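Chore robots

4 min read

Chore robots are machines meant to do ordinary tidying, sorting and fetching in homes and small workshops. Single-purpose machines, such as robot vacuum cleaners, have been sold for years. General machines that can handle whatever is lying on a table are still mostly at the trial stage.

Progress

Factory arms work well because each part arrives in the same place. A desk or workbench changes every day, and small objects may be hidden behind larger ones. Many groups therefore teach their machines from recordings of people doing a chore with a gripper held in the hand. The Evow project used 460 such recordings for its desk-tidying trials.
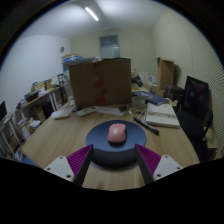

A hand-held gripper open in front of a pink computer mouse on a round, dark navy platform.

Picking up one rigid object of a known shape is now fairly reliable. In a July trial by the firm Sternent, a two-fingered arm lifted and set down small desk items in 389 of 400 attempts. The results fell sharply when cables or loose papers were added. Folding, wiping and opening packets remain slow.

Limits

Signe Ásgeirsdóttir, who ran the Sternent trial, has argued that recovery from mistakes matters more than speed. A person who drops something picks it up again, while many machines stop and wait for help. Cost is a further limit, and the workshop arm made by Omano is leased only to firms.

See also: Hand-held gripper; Robot vacuum cleaner

12 shares · 3 comments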